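# Chapter 8. Closed Basins and Salt Lakes

In the previous chapter we followed rivers from their source to the sea. Many rivers in the world never make this whole journey. They flow down from the mountains, cross a dry plain and end in a lake, in a marsh or simply in the sand. The land from which such rivers collect their water is called a *closed basin*. In this chapter the student will learn how closed basins are formed, why their lakes are often salty and how people live beside them.

## 8.1 What is a closed basin?

A closed basin is an area of land from which no water flows out to the ocean on the surface. Rain and melted snow run toward the lowest place of the basin and stay there. The water leaves this place mostly by evaporation, that is, it rises into the air as vapor. A part of it can also go down into the ground.

Closed basins are found on every continent. The Dead Sea, the Great Salt Lake in North America and Lake Eyre in Australia all lie in basins of this kind. Some of them are very deep, others are so shallow that in a dry year a person can walk across the bottom.

In this chapter we shall often return to the basin of Lake Karby, which was studied over many summers by the geographer Skye Niven. Its area is 2,748 square kilometers. The main river, the Rasovis, is 127 kilometers long and begins under the snow fields in the east. The lake itself is small in comparison with the land around it, and its greatest depth is only 10 meters.
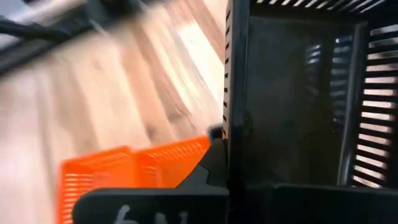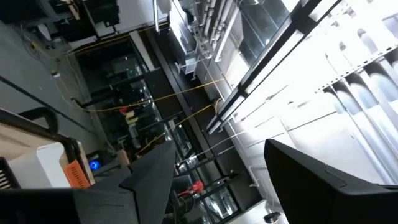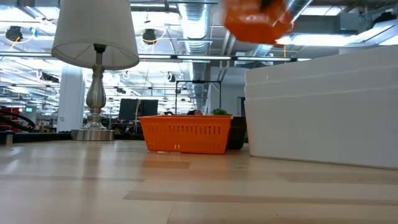
The border of a closed basin is called the *divide*, and it must be complete on all sides. If there is a gap in it which is lower than the level of the lake, the water will find this gap and the basin will no longer be closed. The student may compare it with ordinary vessels. A bowl keeps water up to its rim, but the orange basket on the table has rows of narrow slots along its side walls, and it could hold no water above the lowest opening. For the same reason a geographer who studies a basin begins with the low places of the divide and not with the high peaks. At Lake Karby the lowest pass is in the north – the old maps call it the Takagi Gap – and it is well above the present shore.

## 8.2 How closed basins are formed

There are different ways in which a closed basin can appear. The most common are the following:

- **Movement of the Earth's crust.** A block of land sinks between two faults, and the water collects in the hollow. The Dead Sea lies in such a place.
- **Volcanic activity.** A flow of lava closes a valley, or the top of a volcano falls in and leaves a deep round hollow.
- **Work of the wind.** In dry countries the wind carries away fine material and makes shallow depressions.

The form of the land is not sufficient alone. The climate must be dry enough as well. In a wet climate the lake would rise year after year until it reached the lowest point of the divide and flowed over it. Then it would begin to cut a valley there, and a normal river would be born. So we can say that many closed basins stay closed thanks to the sun and the dry air.

## 8.3 Why is the water salty?

All rivers carry a small quantity of dissolved salts, even those whose water tastes quite fresh. The salts come from the rocks and the soil. When the river reaches a closed lake, the water evaporates but the salts remain. After thousands of years there is so much of them that the lake becomes salty, and along the shore one can see a white crust.

The level of such a lake is never constant. In spring, when the snow melts, the lake grows and its water becomes less salty. By July the rivers are weak and the evaporation is strong, so the shore moves back. In the village of Stilness, on the flat southern side of Lake Karby, people build their houses far from the water, and the boats are pulled a long way over the mud at the end of the season.

### Words to remember

*closed basin, divide, evaporation, depression, fault, salt crust*

### Before you read further

1. Find on a map of your own country a river that does not reach the sea. Where does it end?
2. Explain in your own words why a closed basin seldom remains closed in a wet climate.
3. What would happen to Lake Karby if the water of the Rasovis was taken for the fields?

The third question is treated in detail in section 8.4, where we shall speak about irrigation and the water balance of a lake.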